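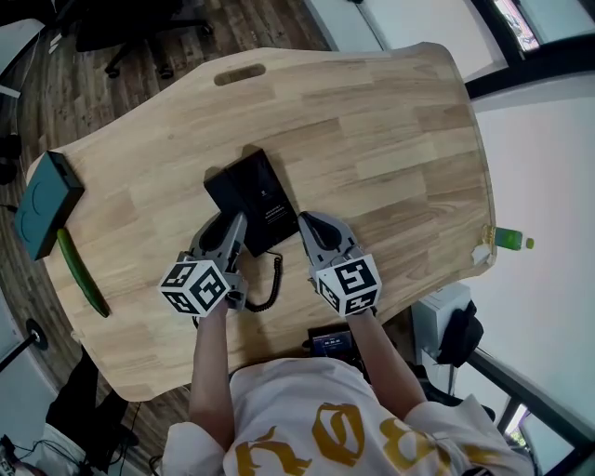 About Ondola

Ondola is a desk-clearing and packing service for small offices. We sort what is on and around the desks, box up what is going somewhere else, and put back what is staying. We also run a short course for office staff who would like to do the work themselves.

We started with a single client, a translation agency that was giving up one of its two floors. They had hired movers, and the movers were good with desks and cabinets. The trouble was everything on top of the desks. Chargers had been separated from the things they charged, and three different people claimed the same stapler. We spent a week there with labels and a roll of paper. The agency told its neighbors, and we have been doing the same job ever since.

What we do

Most of our work is small items. A typical desk has a flat box or two, a case for some piece of equipment, a cable that belongs to one of them, a drink, some paper and whatever was going to be lunch. People are often embarrassed about the lunch. We see a lot of it, cucumbers included, and it goes to the kitchen before anything else is touched.

After that we work in the same order at every desk:

Food and drink off the desk. Bottles are checked for a tight cap and stood upright in the kitchen.
Loose paper into one tray. We do not throw paper away, even when it is crumpled. The owner of the desk goes through the tray.
Boxes and cases to the middle of the desk, lids closed, printed side up so the label can be read.
Cables matched to their boxes, coiled and tied. A cable with no match gets a tag with the desk number.
Anything hanging over an edge brought in by a hand's width.
Floor last, including bags, shoes and the cables behind the chair.

We charge by the desk. One of our people can finish 12 ordinary desks in a working day. Desks with a lot of test equipment or samples take longer, and we will tell you so when we come to look.

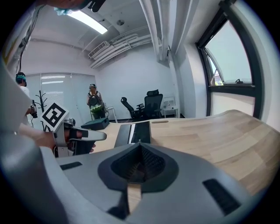

Photo: Ondola

The desks themselves

We do not sell furniture, but clients ask us about it, so we keep a few notes. Light wood tops are easy to work on because dark boxes and cases show up against them and get missed less often. A cutout in the top is useful for running a cable through, as long as the cable has a tag on both ends. Curved edges look nice, but two curved desks pushed together leave a gap, and pens go down it.

We also ask for the coat rack to be kept clear on the day. Coats and backpacks end up on desks when the hooks are full. If the blinds are vertical, please leave them closed or tied back, as half-open slats catch on tall boxes being carried past.

Where we work

Our main office is in Elari and our storeroom is in Soylu. We take jobs in both towns and anywhere on the road between them. The storeroom holds 1000 flat-pack cartons in 2 sizes, small and medium. We stopped stocking the large size after finding that people fill it with paper and then cannot lift it. Cartons can be rented by the week and are collected when you have unpacked.

Clemis labels

Clemis is the name of our own label set. It has a colored strip for the room, a number for the desk and a blank line for the contents. The adhesive is weak on purpose and peels off wood without leaving a mark. It does not hold well on fabric or on textured plastic, so for those we use a tie-on tag. Sets can be picked up at the Elari office or added to any booking.

The course

The course is a half-day at your own office, using your own desks. Groups are kept small so that everyone packs and unpacks at least one full desk. The next open session for people from different companies is on 2nd October at the Elari office. Bring a cable you can't identify.

Bookings and questions

Call or write to the Elari office and tell us how many desks you have and whether you are moving or staying. We visit before quoting, and the visit is free within both towns.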